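Last updated: 25 Dec 2020

Estimating plug pose from the wrist camera in Eda

By the end of this page the perception node will publish a pose for a plug adapter that the Itex planner can accept as a grasp or insertion target. You need a calibrated wrist camera, a working Hunt install and a mesh of the adapter. If hand-eye calibration has not been redone since the last camera remount, do that first.

1. Start the camera node and lock exposure

Auto exposure must be off. A white adapter on a white table drives the exposure down and the slot edges go with it. Set the gain to 2 and leave it there. Check the histogram on the adapter body; if the top bin is filled, lower the shutter time.

2. Load the model

Place the mesh in the models folder and register it under one name. Units are meters. Mark the prong side and the socket side as separate faces in the config file. Hunt treats unmarked faces as interchangeable, and on a near-cubic body that gives you a pose rotated by a quarter turn with a perfectly good score.

3. Set the features

Use the socket slots as the primary features and the body outline as the secondary. Do not use the prongs for the first fit – reflections on the metal move with the camera and pull the estimate sideways. Printed text on the housing is ignored by default. Keep it that way unless the camera is close enough to resolve it.

4. Mask the background

Patterned objects near the target produce false slot candidates. Draw the region of interest in the Eda viewer with a margin of around 53 pixels outside the adapter. A power strip with its own outlet is the worst case, and a margin alone will not remove it. Turn on the color gate and set it to the housing color.

5. Run the estimator

Start with 136 hypotheses. The log prints the best score and the gap to the runner-up. If the gap is small, the face labels from step 2 are usually wrong. Reload the model after editing them; the node does not watch the file.

6. Refine and publish

Enable refinement only after the coarse fit is stable over 5 consecutive images with the arm still. The prongs can be added as features at this stage. Publish in the robot base frame. Itex rejects poses in the camera frame without an error message in the Brorusia build, so check the frame name before debugging the planner.

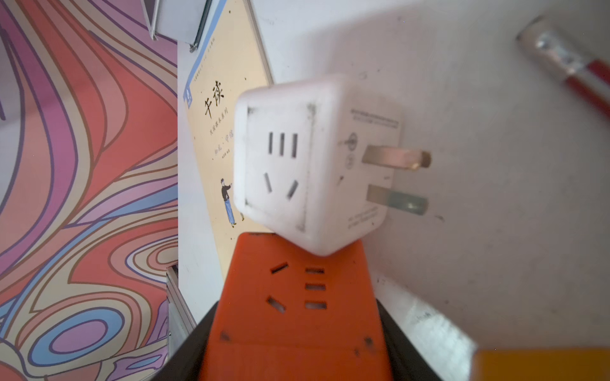
Wrist camera view with the adapter's socket face and both prongs visible.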